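Storing mandarins on the table

Last updated: 17/08/2025

Print this page | E-mail this page

Mandarins are at their best here from late April on, and we go through nearly 3 kg of them a fortnight. Most of what follows concerns the fruit that sits out on the kitchen table at Illonham, in a wide stainless-steel bowl with a flat base.

I used to fill the bowl to the rim. The fruit at the bottom carried the weight of the rest and went soft at the contact points, usually on the side nobody had turned. I now put out a single loose layer, weighed once at 700 g, and keep the remainder in the crisper at the bottom of the fridge.

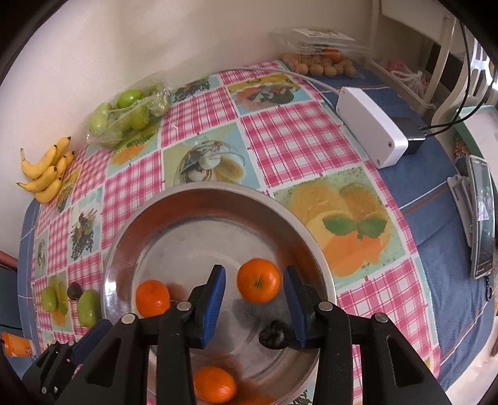
Steel has two advantages over the old cane basket. It wipes clean, and a leaking fruit shows up as a sticky patch straight away. The drawback is that juice or rinse water pools on the flat base. Fruit should be dried with a tea towel before it goes in, particularly at the stem end, where mould tends to start.

Dark-skinned fruit can share the bowl for a day or two. Soft spots are harder to see on it, so I check by touch – light pressure near the stem is enough.

The gingham tablecloth stays on under the bowl. Marcelino Queiroz gave it to us, and the printed food panels hide minor stains fairly well. Citrus juice should still be blotted with cold water before it dries. Scuffs on the base of the bowl are cosmetic and I have stopped trying to polish them out.

Valquíria Pimentel has asked about kumquats. I have not kept any long enough to say.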